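Lallen Community Help > Home and Garden > Wasps

Wasps going in under the roof tiles -- leave them or pay someone?

Posted by Rostyslav Fedoruk, September 4, 2021

There is a steady procession of wasps going in under a tile above our back bedroom in Rirkmont. I noticed them in August, when I assumed they were visiting. They have since moved in. I had a quote of £90 from a man who looked at it from his van and didn't switch the engine off.

My neighbour says they all die off when it gets cold and I should keep my money. My wife says the neighbour doesn't sleep under them. You can hear them through the ceiling if you lie still, a sort of crisp-packet noise. We have a loft hatch but I have not opened it and would like to be told that's sensible.

Is it worth paying, or do I sit it out? Will they be back next year?

3 replies

Khrystyna Hrytsenko

Leave the hatch shut, you're quite right. I opened mine.

Your neighbour is correct about the cold. The workers die off in late autumn, the new queens go and find somewhere to spend the winter, and the old nest isn't used again. You may get another one a few feet along, because if one queen liked your roof there's no reason the next shouldn't, but it will be a fresh start.

The crisp-packet noise is them chewing. Mostly they chew wood for the nest, but if it is built against plasterboard they sometimes have a go at that too. Press the ceiling gently with a broom handle. If it feels soft or there's a damp brown patch, stop pressing and pay the man.

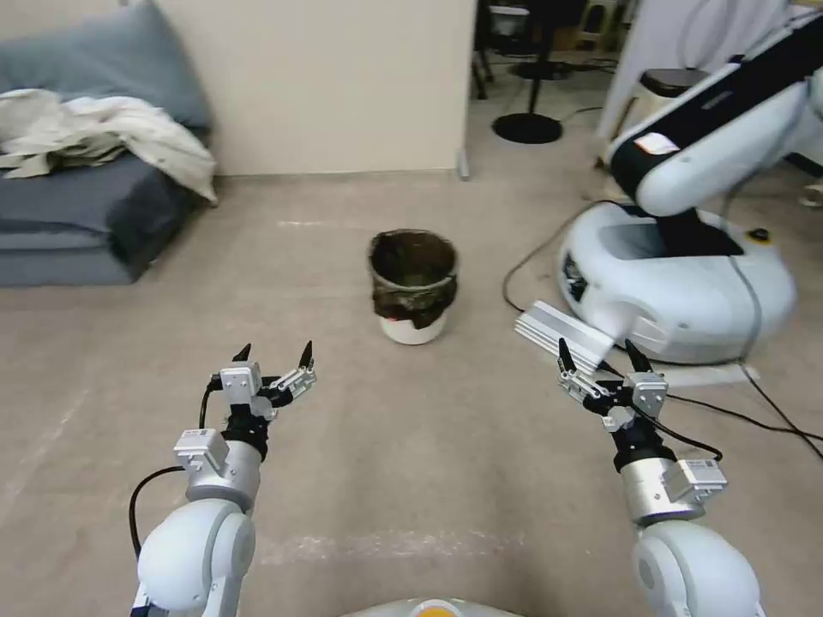 Two robot grippers above a concrete floor, a bin beyond

The piece in the Householder on this subject is worth looking up in the library. It says much the same as I have, at greater length and with a recipe for plum jam in the middle. The part I'd underline is about not blocking the hole. People fill it with foam at dusk and feel very clever, and by breakfast the wasps have found the light fitting.

If nobody in the house is allergic and the ceiling is sound, I'd wait. Ours had gone quiet by the first proper frost. I paid nothing and slept in the other room.

siren_oldtown

had this. used the powder. worked ok. wear gloves

Nazarenko

£90 is fair for a roof. I paid more than that for one in a shed, at ground level, with the door open. Ask whether the price includes a second visit, as mine didn't, and there was a second visit.

Don't do the powder yourself off a ladder. My brother-in-law did, and he came down a good deal faster than he went up -- no bones broken, but he landed on the greenhouse, and the glass cost him £600. The wasps were fine.

Rostyslav Fedoruk

Thanks all. Ceiling is firm. Hatch remains shut. My wife has moved into the other room and I'm told I may join her once I've rung the man with the van.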